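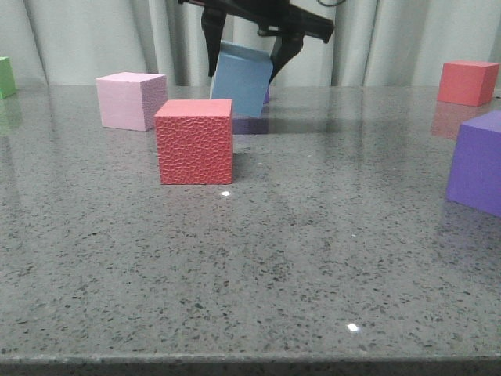

## Goats breathing fast in the afternoon – shade first or water first?

**fuad_tsegaye** – Nov 1, 2024

Hello all. I keep goats and a small flock of layers near Kakance. Last February we had many hot days in a row and the goats stopped eating after midday. They stood with open mouths and breathed very fast. I lost 2 kids and milk went down a lot.

I have money for one thing before the next hot season. Either I build a shade roof over the day pen, or I bring a pipe and a second trough from the tank. Which one would you do first? The night house has a metal roof and low walls, and it is also too hot until late evening.

**pundside_hens**

Shade. Water in a trough that stands in the sun gets warm and they drink less of it. I would build the roof high, at least higher than you think is necessary, with the long side running east to west. Leave all the sides open.

**Gadisa Gebremichael**

I don't agree with this as a general rule. How far do your goats walk to drink now? If the trough is far from where they rest, they will not leave the resting place in the hot hours, shade or no shade. In my first year at Tefera I built a beautiful roof and the animals lay under it thirsty.

**fuad_tsegaye**

They walk 12 minutes to the tank, and the same back. They go in the morning and again when the sun is low.

**Gadisa Gebremichael**

Then for me it is water. You can make temporary shade from branches and old sacks for almost nothing. You can't make a temporary pipe.

**pundside_hens**

Sacks blow away in the first wind, I have tried it. But OK, 12 minutes is far. I did not know this when I answered. Put the new trough under the sacks then, and bury the pipe or the water will come out like tea.

What about the layers? You did not say how they are.

**fuad_tsegaye**

The layers drop in eggs and the shells are thin, but none died. I feed them at 8 in the morning and again at noon.

**pundside_hens**

Stop the noon feeding in the hot weeks. Digesting makes heat in the bird. Feed very early and then again near evening. The shells should get a little better too, if you give crushed limestone with the evening feed.

**keltico_dairy**

Has anyone painted the roof white? We did the calf shed with lime wash and I think it helps, but I never measured it.

**Gadisa Gebremichael**

Lime wash is good until the rain takes it off. I repeat it every year. Fuad, for the night house I would also open the top part of the walls and close it with wire mesh – the hot air has no way out now.

**fuad_tsegaye**

Thank you, I will do the pipe and the mesh. How deep do you bury the pipe? The ground is stony after the first hand of soil.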